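Ukarano 图片集：1804 室，桌子、台灯和一盆绿植

首页　图片集　房间笔记　旧物登记　联系

2022年7月18日更新

这一页拖了很久才整理出来，先跟一直来催的朋友们道个歉。1804 室从搬进来到现在，东西来来回回挪过好多遍，每挪一遍我都想着“等摆好了再写吧”，结果一直也没有摆好过，今天觉得差不多可以见人了，明天又看着哪里不顺眼，椅子往左推一推，花盆往右挪一挪，一个下午就过去了。后来想想，房间这种东西大概本来也没有一个完工的时候，干脆就照着眼下的样子写下来，以后变了再改。

老规矩，文字在前，图片在后。嫌我啰嗦的朋友可以直接翻到最下面去看图，我一点也不会生气（会有一点点）。

先说说这个房间

1804 室原来是做什么用的我们不太清楚，接手的时候墙是白的，我们就让它继续白着。有人劝我们刷个颜色，说浅绿好看，说米黄也好看，色卡在窗边贴了小半个月，早上看一遍，傍晚看一遍，最后全撕下来了。白墙有白墙的好处，家具换了不用跟着换墙，灯一开整个屋子都亮堂堂的。坏处当然也有，蹭一下就是一道印子，搬东西的时候要格外小心，尤其是转弯的地方。我们备了一小桶同色的补墙漆，放在门后的架子底下，谁蹭的谁补，补完记得把盖子敲紧，上回没敲紧，结了一层皮，挑了半天才挑干净。

墙角靠近天花板的地方有一排白色的管子，是竖着走的，刚来的时候我总想找个什么东西把它挡住，做过柜子的草图，也想过挂帘子，还在网上存了一大堆别人家“巧妙遮管道”的照片。存着存着就不想挡了。看习惯以后觉得挺好的，颜色跟墙一样，抬头的时候有一点线条，比光秃秃的一个角要耐看。打扫的时候用长柄的掸子，从上往下慢慢顺，别用湿布去够，够不着，还容易滴一脖子水。

大桌子

整个房间里我最喜欢的就是这张桌子，深棕色，胡桃那一路的颜色，边是弯的，没有尖角。找它花的工夫也最多。最早想要的是一张方桌，方桌好靠墙，好拼，好算尺寸，道理都在方桌那边。可是真到了店里，手往这张桌子的弯边上一搭，就不想松开了。店家叫 Hoshino，是做二手家具的，东西堆得满满当当，过道只能侧着身子走，桌子当时被压在一摞椅子下面，露出来一小截边，就那么一小截，我站在那儿摸了好一会儿。

买回来以后才知道什么叫“大”。店里看着刚好的东西，进了自家的门就会长出一圈来，这个事情我每次都记不住。搬的那天外面下着雨，桌面裹着毯子，毯子外面又裹了一层塑料布，进电梯的时候斜着试了一次，竖着试了一次，把毯子拆了又试了一次，这才进去。进了屋子，绕着它走一圈，大家都不说话，我心里咯噔一下，想着完了完了，买大了。还好第二天早上光线进来，再看就顺眼多了，到第三天就觉得它本来就该在那里。

桌面会有一点点反光，白天能隐约映出上面摆的东西，木纹很淡，要凑近了才看得清楚。因为有这层反光，灰也就特别明显，尤其是下午。平时我是这样打理的：先用干的软布顺着木纹擦一遍，把浮灰带走，再用拧得很干很干的布擦第二遍，最后还是干布。拧布的时候要使劲，觉得拧干了，再拧一下。放杯子一定垫杯垫，热锅不要直接上桌，这两条我贴在了厨房那边的柜门上，字写得很大，写完自己看着都有点不好意思，像食堂。

木蜡每年十月上一次，天气干爽，窗户可以一直开着，味道散得快。去年贪多，一口气抹了厚厚一层，结果桌面黏了好几天，袖子放上去会“嗞”一声，本子也粘住，只好用旧棉布一点一点又擦下来，胳膊酸得抬不起来。今年会抹薄一点的！薄薄一层，等它吃进去，不够再来，写在这里提醒自己。

坐在这张桌子边上跟坐在方桌边上感觉很不一样。方桌有头有尾，谁坐哪边好像自然就分了主次，弯边的桌子大家随便一靠就行了，站着做事也舒服，腰碰到的是一段弧，不会硌。我们平时在这里拆包裹、配布样、吃午饭、吵一些很小的架（灯罩要不要换成米色的那一架吵得最久），东西一多就往中间推，推着推着中间又堆成了小山，所以现在定了个习惯，晚上走之前桌面要清出来，只留下灯和花盆。大部分时候做得到，有时候做不到。

台灯

台灯是后来的。这盏灯白白净净，布面的灯罩，直筒形，挺高的，上面敞着口，里面一只磨砂的圆灯泡，底下托着的座子也是白的。说起来没有一点新奇的地方，画一盏最普通的台灯，画出来大概就是它。可是我们前前后后试过好几盏，有金属罩的，有玻璃罩的，还有一盏纸做的，很漂亮，漂亮得不敢碰，最后留下来的还是这一盏。

它是从 Jovero 的样品清仓里拿回来的，价签上写着35块，我以为少写了一个零，还特意跑回去问了一声。店员看了看，说是这个价，灯罩里面有一点点发黄所以便宜。拿回来对着窗户转着看，发黄的地方我到今天也没找着，可能就是店里的光线问题吧。总之高高兴兴抱回来了，一路上坐车都放在腿上，怕压着灯罩。

敞口的灯罩有个好处，光会往上走一份，往下走一份，晚上关掉顶灯只开它，天花板上会有一团圆圆的亮，桌面上也有一团，中间那一圈灯罩自己是柔柔的。桌子颜色深，光落上去不刺眼，看书看久了也不累。冬天的傍晚尤其好，外面已经黑了，屋里就这么一小块暖的，手头的事情做得再慢也不着急。灯泡我们选的是偏暖的那种，之前装过一只冷白的，一开灯大家的脸都像刚熬了夜，当天就换掉了。

敞口也有不好的地方，落灰，还落小飞虫。清理的时候一定先拔插头，等灯泡凉透了再动手。灯罩外面用粘毛的滚筒轻轻滚，里面用软毛刷，刷毛要长一点，绕着里面那几根细杆子走，动作轻，别把灯罩带歪。灯泡拿干布擦就可以。布面灯罩千万不要沾水，有一回我看见一小块手印，自作聪明用湿巾去擦，手印是没有了，多出来一圈水渍，比手印大得多，后来是转到背面朝着墙放了好一阵子，现在看不太出来了。

挪台灯也有讲究，我以前图省事，抓着灯罩上沿就拎，拎松过一次，歪着脑袋好几天。现在都是拿下面，把底座拿稳了再提起来，抬离桌面一点再平着移，这样灯罩不受力，底座也不会在桌面上拖出印子。桌面上那几道细细的划痕就是以前拖出来的，位置我都记得，闭着眼睛也摸得到。底座下面后来贴了4块小毛毡垫，文具店就有卖，剪圆了贴上去，隔一阵子检查一下有没有卷边，卷了就换新的，旧的胶用温热的布敷一会儿再慢慢揭。

灯放在桌子的哪个位置，我们试过很多种。放正中间最端正，可是对面坐着人的时候就只能看见一个灯罩在跟你讲话。放边上，又总怕袖子一带就下去了。眼下比较满意的办法是不给它固定的位置，做什么事就挪到什么地方去，看布样的时候离近一点，吃饭的时候推远一点。线要留够长，从桌子底下走，不要从人走路的那一边走，被绊到过的人都会同意的。

那盆小绿植

桌上靠边的地方有一小盆绿植，白色的圆盆，叶子绿得很亮，长得有点没规矩，从盆边上往外面披。它是搬进来那阵子朋友送的，送来的时候小小一把，我还担心养不活。植物到了我手里一向命不太好，之前有一盆薄荷，号称谁都养得活，在我这儿没撑过一个夏天。所以这一盆能长到往外披，我是很骄傲的，有人来就要指给人家看。

名字我问过几个人，说法都不一样，我就不写了，免得误人子弟。养法就照它自己的脾气来：手指伸进土里，到第一个指节还是干的就浇，不干就不浇。浇的时候端到水池那边去浇，沥到不滴水了再端回来，桌面是怕水的。盆底下垫一个小碟子，碟子和桌面之间再垫一片软木，听起来麻烦，做惯了也就是顺手的事。每隔几天转一下盆，叶子会往亮的那边歪，不转的话过一阵子就成了偏分头。

黄掉的叶子随手摘，不用等。摘下来的健康枝条可以插在水杯里，放在不晒的地方，等它出根。我这样已经分出去2小盆，一盆给了楼下的 Posturside（就是那家修椅子修坐垫的铺子，我们几把椅子的垫子都是在他们那里重新包的，包得很扎实），另一盆在我家厨房的窗台上，长得比这盆母的还快，让人有点嫉妒。

白色的弯桌子

大桌子再过去，还有一张白色的桌子，桌面也是弯的，光光滑滑，跟大桌子隔着一段走道遥遥相对。这两张桌子不是一起买的，年代和脾气都差得远，可是摆到一个房间里，一深一浅，两道弧线，居然很合得来。朋友来了都以为是我们精心搭配过的，我每次都含含糊糊地笑一下，不承认也不否认。

白桌面的烦恼跟深色桌面正好反过来，灰看不出来，印子看得一清二楚，圆珠笔、咖啡、牛仔裤上的颜色，全都留得住。我们的办法是铺一张软垫再写字，印子沾上了就趁早擦，温水加一点点洗碗的东西就够了，别用带颗粒的清洁膏，越擦越毛。桌子下面尽量空着，弯桌子好看就好看在那条边和下面的腿，底下一塞纸箱，气质马上就没有了。我说过很多次，纸箱还是会自己长出来，过几天清一趟就是了。

两张桌子中间的走道，我们留得比较宽，够一个人端着托盘转身。一开始没留够，两边都要侧着身子，端着汤的人和抱着布的人碰上了，谁都不敢动，站在那里互相说“你先你先”。后来把白桌子往后退了一点点，就一点点，整个房间立刻松快下来。要是大家家里也觉得挤，又不想扔东西，可以先试试这个，把最大的那件往后推一个巴掌，走两圈看看。

一些来信里问过的小事

有朋友问深色桌子配白色的东西会不会太跳。我自己的感觉是不会，灯是白的，花盆是白的，远一点的桌子是白的，墙也是白的，白色东西多了就互相有个照应，反而是深色的桌面把它们都托住了。要是只有孤零零一件白的，可能会跳一些。可以先拿几张白纸折一折放在桌上看看效果，不花钱，看一天，心里就有数了。

也有朋友问布灯罩用旧了怎么办。如果骨架是好的，可以重新包布，手巧的话自己也能做，拿旧灯罩当纸样，摊开描一圈，四边留出折边，布要选密实一点的，太稀的会透出灯泡的形状。我包过一个，第一次接缝歪了，拆了重来，第二次还是有点歪，就把接缝朝着墙放了。

还有朋友问桌子卖不卖。不卖的！

再有就是问房间能不能来看看。可以的，提前写信说一声就好，Ukarano 没有固定的开放时间，有人在就有人开门，到了按 1804 的门铃，按一下等一会儿，我们常常在里面的水池边上，听见了擦干手走过来要一点时间。来的时候穿软底鞋最好，地面走起来会响。茶和杯垫都有。

下一次更新想写一写椅子，重新包过的坐垫用了什么料子、填了什么，颜色挑得对不对，到时候再听大家的意见。还有一条一直没定下来的桌旗，买了又收起来，收起来又拿出来，也放到下一页去说吧。

图片
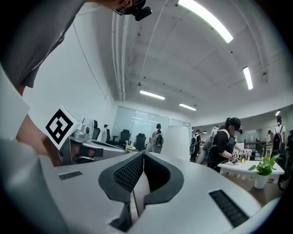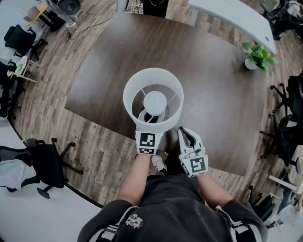

Ukarano，1804 室。上一张里有白墙，和墙角靠近天花板的那排白色竖管；下一张是深棕色的大桌子，底座被夹住、抬离了桌面的白色台灯，以及桌子另一头的小绿植和后面那张白色弯桌。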